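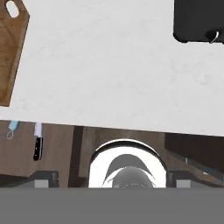

흰 대리석 상판과 나무 도마. 회색 결이 옅게 있음

나무 도마 오일 먹이기 (건조한 집용)

도마 하얗게 뜨고 까슬까슬해졌으면 오일 먹일 때 된 거예요. 물 한 방울 떨궈보세요. 동그랗게 맺히면 아직 괜찮음. 바로 스며들면 오늘 하세요.

준비물
식용 등급 미네랄 오일 200ml. 한 병이면 꽤 오래 써요
사포 220방, 400방
안 쓰는 면 티셔츠 자른 것
굵은소금, 레몬 반 개
밀랍은 있으면 좋고 없어도 됨

올리브유 식용유 쓰지 마세요. 저 예전에 썼다가 두 달 지나니까 쩐내 나서 결국 사포로 다 밀었어요. 호두기름은 굳는 기름이라 괜찮긴 한데 견과류 알레르기 있는 집은 패스.

1. 씻기
소금 뿌리고 레몬 자른 면으로 문질문질. 결 방향으로. 5분 두고 미지근한 물로 헹구기. 물에 담가두면 안 돼요 진짜로. 휘어요. 식기세척기는 말할 것도 없고.

2. 말리기
제일 중요. 세워서 하룻밤. 눕혀두면 밑면만 축축해서 한쪽으로 휨. 급하다고 드라이기 쓰지 말 것. 갈라져요. 난방기 옆도 안 됨.

3. 사포질
220방 먼저, 그다음 400방. 결 따라 살살. 칼자국 다 없애려고 하지 마세요 끝이 없음. 손바닥으로 쓸었을 때 안 걸리면 됐어요. 물 살짝 묻히면 결이 다시 일어나는데, 마르고나서 400방으로 한 번 더 밀면 훨씬 매끈합니다. 귀찮으면 생략.
가루는 마른 천으로 싹 닦기. 남아있으면 오일이랑 뭉쳐서 떡져요.

4. 오일
듬뿍. 아깝다 싶을만큼 붓고 천으로 펴바르기. 윗면 아랫면 옆면 다요. 특히 양쪽 끝 마구리면이 엄청 빨아먹으니까 두세 번 덧발라 주세요. 손잡이 구멍 있는 도마면 구멍 안쪽도. 여기 빼먹는 분들 많은데 금 가는 게 대개 여기서 시작돼요.
40분쯤, 저는 타이머 44분 맞춰요(빨래 한 번 도는 시간이라). 그러고 남은 오일 닦아내기. 첫날은 이걸 세 번 반복. 새 도마면 다음날 한 번 더요.

5. 밀랍 마감 (선택)
밀랍 1 : 오일 4 정도로 중탕. 굳으면 연고처럼 됩니다. 얇게 바르고 20분 후에 마른 천으로 광내기. 두껍게 바르면 끈적끈적 먼지 다 붙어요. 많이 만들어도 냉장고 말고 그냥 서랍에 두면 됨.

주기
매일 쓰면 한달에 한 번. 가끔 쓰면 석 달에 한 번. 겨울엔 좀더 자주. 장마철엔 오일보다 말리는 거에 신경 쓰세요, 7월에 곰팡이 제일 많이 생김.

자주 물어보시는 거

검은 점이 생겼어요
얕으면 사포로 밀고 과산화수소 살짝 바르고 완전히 말리기. 깊으면 버리는 게 맞아요.

휘었어요
볼록한 쪽을 위로 두고, 아래에 젖은 수건 깔고 위에 무거운 책. 하루이틀 보면서 조금씩. 안 돌아오는 것도 있음.

양파 냄새요
베이킹소다 개서 10분 올려뒀다 헹구기. 그래도 나면 양파용 면을 아예 정해서 쓰는 게 속편해요. 저는 뒷면.

끈적여요
오일 덜 닦은 거. 마른 천으로 계속 닦고 하루 더 세워두세요.

오일 묻은 천은 한번 쓰고 버리지 말고 병에 넣어두면 다음에 또 씁니다. 단 미네랄 오일만요. 호두기름 같은 굳는 기름 쓴 천은 뭉쳐두면 열나서 불날 수 있으니 물에 적셔서 버리세요.

밀랍 비율 바꿔서 해본 건 다음 글에 올릴게요.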